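Student Robotics Project, Itari Technical School
Progress report for September
Prepared by Gholamreza Shokri, project teacher
For: Mavis Pettigrew, Flumton Education Fund

Dear Ms. Pettigrew,

I am sending the report on the use of your grant of $3000 and on the work which the students have done until now. As you remember from our application, the aim of the project is that the students collect their own examples of household tasks and later use them to train a small arm in the school laboratory. The first task we have chosen is the folding of clothes.

The group has 14 students this year. They work in pairs, and every pair keeps a notebook with the task, the fabric and the remarks. The recording is done by hand with grippers, one in each hand, and it takes place in ordinary bedrooms. We agreed on this in the first meeting, after a long discussion. Ásdís Mikkelsen, who leads the recording group, wrote the instructions for it, and they are now in the third version.
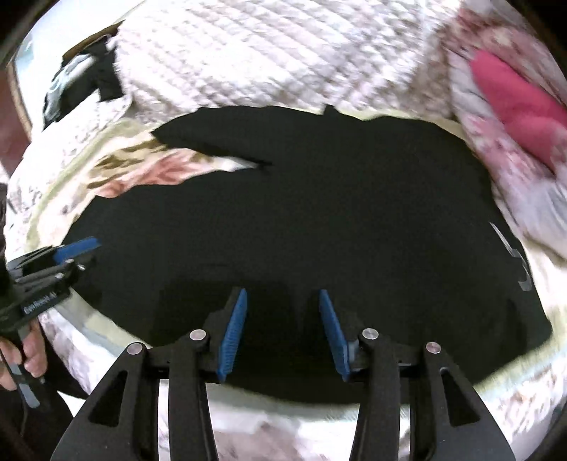 Why did the group start with clothes and not with hard objects such as cups or boxes?
The students wanted a task that stays difficult after the first week. A cup keeps its form when it is picked up, but a shirt takes a different form each time, so the students must think about where to grip it and in which order to fold. Clothes are also free of cost, and every family has them.

The target for the autumn is 50 accepted recordings of each fold. For the simple fold in half we have reached this number. For the full fold with sleeves we are behind the plan. Many of the early recordings were rejected by the students themselves when they checked them, mostly for the reason that the hands moved too fast. Dexter Wojcik made a checking sheet, and the pairs now exchange their recordings before they are accepted.
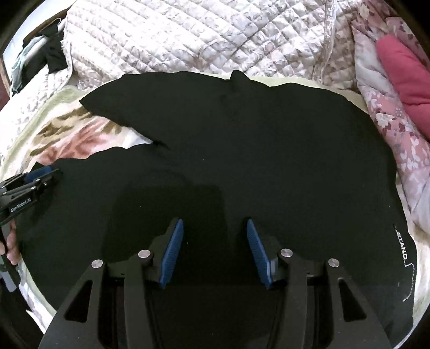
Dark fabrics remain the weak point. On a black shirt the folds and edges are hard to find in the recording, and the first version of the students' program, which they named Vorgate, often marks the wrong corner. Amos Pruitt is comparing two ways to make the recordings brighter before they go into the program. I expect that he can show a result in the next report.

From the budget we have paid for storage disks, spare finger pads and the travel to the regional meeting in Flores. The receipts are attached. I would like to ask for your permission to move the remaining travel money to a second computer, as the students must now wait in line for the training.

With kind regards,
Gholamreza Shokri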